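Bivix Compact Kitchen: Owner's Guide
Section 4. Clearing Up, Loading and Putting Away

Read this section before the first meal, or, as is more usual, after it. The fitting of the Homine worktop is dealt with in Section 2 and the wiring of the wall sockets in Section 3, neither of which should be attempted with a plate in your hand.
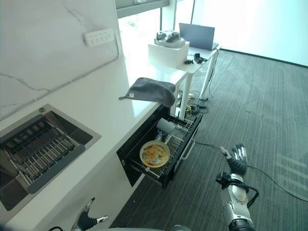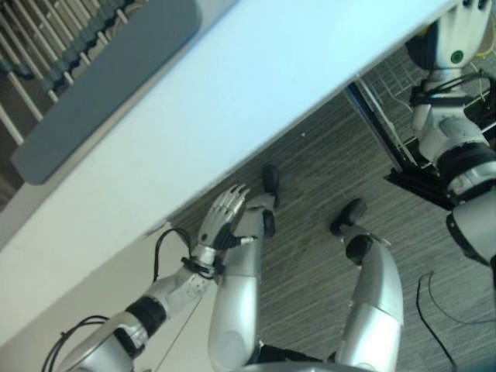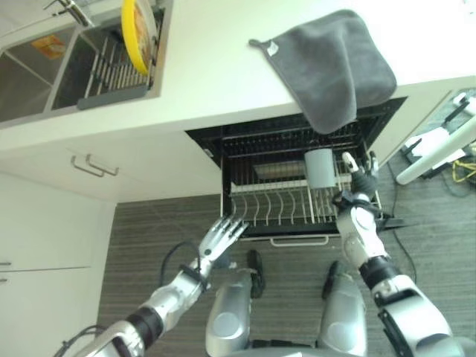
Kitchen, counter and table
Page last changed: January 6, 2019

4.1 What you need

A sink, a rack, a cloth and the patience of a moderately good person. The Bivix kitchen comes with the first two. The cloth in the starter pack is the Panano microfibre, which has a tag in one corner that you may cut off or learn to live with.

Owners of the older Ibarra layout should note that their dishwasher opens on the other side of the sink. The steps are the same but you will be turning left. If you moved to the Bivix from the Ibarra, expect to turn the wrong way until June.

4.2 Clearing the table

1. Bring everything over from the table in one go if you can do it safely, and in two if you can't. Stacking plates with food still on them counts as one go only until you reach the sink.

2. Leave laptops, boxes and small black objects where they are. They don't belong to the washing-up and somebody will want to know who moved them.

3. Wipe the table from the far edge towards you. Going the other way sends the crumbs on to the seat cushion, and from there they are yours for life. The cushion cover may be sponged with cool water. It does not come off, whatever the zip on the underside suggests.

4. Check the carpet. Streaky grey was chosen for the Bivix range because it hides rice. This cuts both ways.

Note: The white tabletop is finished in the same way as the worktop and takes the same cleaner. Beetroot, turmeric and felt-tip should be dealt with the same day.

4.3 Before you load

5. Scrape the plate. A plate of egg and tomato set down in the rack is still supper, and the machine will treat it as such by sharing it evenly among the cups. If it has been put in there for the moment, take it out again before anything else goes in. We have had letters about "for the moment".

6. Decide whether the food is finished with. If it isn't, cover it and put it in the fridge. The dishwasher drawer is cool, dark and handy, and is not a fridge.

7. Rinse only what has set hard. Egg sets hard.

CAUTION: Do not rinse anything under the tap while the power strip on the backsplash has an appliance plugged in and its cord trailing along the counter. Unplug it, coil the cord and move it away from the sink first.

4.4 Loading the lower rack

8. Open the door fully and draw the rack towards you by its front bar. It will come out farther than you expect and stop just short of your shins, or slightly after them.

9. Stand plates upright between the tines, all facing the same way. A plate laid flat across the top keeps the water off everything below it and comes out with a small pond of its own.

10. Cups go in upside down. A cup on its side will roll, fill up and tip itself over your foot when you unload. If one has fallen over, stand it up again (well, down again) before you close the door.

11. Long metal cups and canisters belong along the back, mouth down and leaning against the tines. Take the lids off. Anything washed with its lid on will be spotless outside and exactly as you left it within.

12. Push the rack home with the flat of your hand. If it sticks with a few inches to go, something tall is in the way. Pushing harder will tell you what it was.

CAUTION: The open door is not a step, a shelf or a seat. It is rated for the rack and a full load, 16 kg in all, and that figure was reached without anyone's nephew standing on it.

4.5 The rack in the sink

The sink rack is for things that are drying by hand or waiting their turn.

13. Set the rack squarely on the rim or in the basin. It should sit level. If one end drops towards you, lift it out and turn it round.

14. Large plates go at the back, nearest the tap. One plate is easy to keep upright. Past half a dozen they begin to lean on each other, and you should start putting some away.

15. Empty the rack before you use the basin under it. Every owner will at some point try to fill a saucepan through the bars. It can be done, but it can't be recommended.

Note: Any sticker still on the inside of the basin may be peeled off after the first week. Warm water and a thumbnail will do it. Leaving it on does not extend the guarantee.

4.6 The cloth

16. Fold the cloth once and hang it over the front edge of the counter. Before starting a wash, move it clear of the dishwasher opening. A corner caught in the door breaks the seal, and the first you'll hear of it is the carpet.

17. Wash it at 60 degrees, without softener. Don't put it in the dishwasher, where it will wind itself round the spray arm.

4.7 If something goes wrong

Door won't latch: the rack isn't home. See step 12. If the rack is home, see step 16.

Display shows 23: no water is reaching the machine. Open the valve under the sink, which you closed when you fitted the tap.

Display shows 98: the filter is blocked. Lift it out, rinse it and avoid looking at it too closely. Refit with the arrow pointing to the back.

Cups come out gritty: see steps 5 and 10, then see who loaded it.

For the filter and spray arm in detail, go to Section 5.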